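Ivari to open second training centre in Rukmont

July 20, 2022

Ivari, the adult learning provider, will open a second training centre in Rukmont this autumn. The new site will offer evening and weekend courses in bookkeeping, English, maths and office skills, and has places for 700 learners a year.

The centre takes up the first floor of Mengal House, a former insurance office next to the bus station. Ivari signed a ten-year lease on the building in April. Work on the heating and the lift is under way and the teaching rooms will be fitted out next.

Ivari has taught in Rukmont since its first centre opened on Ulurard Road. More than 2000 people have finished a course there, and the waiting list for evening bookkeeping now runs to two terms.

"We have been turning people away from the evening classes, and most of them can't come during the day," said Razia Bajwa, chief executive of Ivari. "Mengal House gives us the rooms and it is easy to reach by bus. The Ulurard Road centre stays open – its timetable does not change."

Asif Ansari, who has managed the Ulurard Road centre for 5 years, will run both sites. Rattana Yensuk joins as head of English and will start in time for enrolment.

Courses at the new centre will last ten or twenty weeks. Learners on a low income can apply for a bursary of up to £600 towards fees, exam entry and books. Childcare will be offered on Saturday mornings only.

"I did my bookkeeping certificate at Ulurard Road while working shifts," said former learner Ehsan Khattak. "A weekend class would have saved me a lot of swapping."
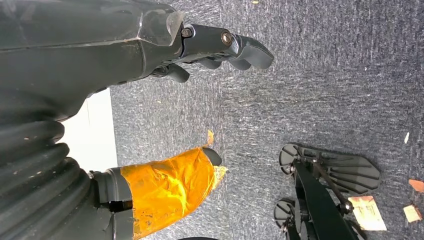
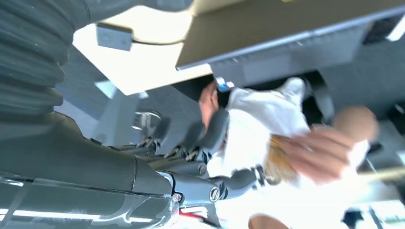 Enrolment

Enrolment forms will be available at the Ulurard Road reception and on the Ivari website. Anyone already on the waiting list will be contacted first and does not need to apply again.

Press contact: Manouchehr Alipour, communications officer, Ivari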